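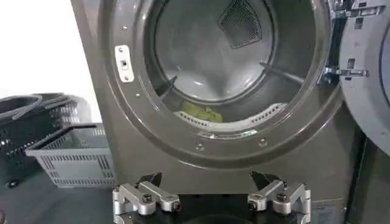

How often should you clean a tumble dryer?

Clear the fluff every single load, and give the drum, the rim and the door a proper going over once a month.

November
By the Nirkbridge home page editor
3 min read

I used to be a once-a-year person with this job, and only when towels started coming out smelling like the inside of a tent. Then we moved to the flat in Nirkbridge, where there's no garden and no line, and the dryer suddenly had to cope with everything. So now it gets a monthly clean, usually with the radio on, and I can be finished in 30 minutes if I don't stop for tea (I do stop for tea).

What I use: a bowl of warm water with a squirt of washing-up liquid, two microfibre cloths, an old toothbrush, and the vacuum with the thin nozzle. I've tried the Ruvum drum spray as well and it smells lovely, but it didn't shift anything the soapy water wouldn't.

Switch it off at the wall first and let the drum go completely cold. Mine takes ages after a cotton cycle, so give it 60 minutes if you've just had a load through.

Empty the drum

Put your whole arm in and have a feel right round, especially down at the bottom and behind the ribs that stick out from the sides. A cloth or a baby sock can sit down there for weeks. I once dried a duvet cover with a lip balm that had been hiding in a corner of it, and that was an afternoon I won't get back.

Do the fluff

Where the filter lives depends on your machine. On a lot of them it's along the bottom of the door opening. If yours lifts out, take it out and peel the fluff off in one go (very satisfying!), then vacuum the slot. If it doesn't lift out, leave it where it is and go along the little holes with the toothbrush, then the nozzle. Once in a while I wash my removable one under the tap, and it has to be bone dry before it goes back. Overnight on the radiator shelf does it.

If there's a mesh vent at the back of the drum, give that a light brush too. Light! No poking things through it.

Wipe the drum

Damp cloth, well wrung out, round and round, turning the drum by hand as you go so you reach the bit at the top. Get right up against the ribs, where it goes grey and sticky from fabric softener. Sticky marks that won't budge usually come off with a bit of white vinegar on the cloth. Then go over it all with the dry one.

Don't use a scourer on stainless steel. I did that on our old Brito and you could see the swirls for the rest of its life.

Rim, latch and door

Run the cloth round the rim and into any groove, then wipe the inside of the door. I do the latch plate and the hinge with a nearly dry cloth, as I don't want water sitting in there. Fluff packed into the latch slot can stop a door shutting properly, so tease it out with a dry toothbrush or a cotton bud.

Before you shut it

Leave the door wide open for a bit to air. I put an old rag through on a short warm cycle afterwards to pick up whatever I've missed, and the Jiler manual we inherited with the flat suggests much the same on page 111, in very small print.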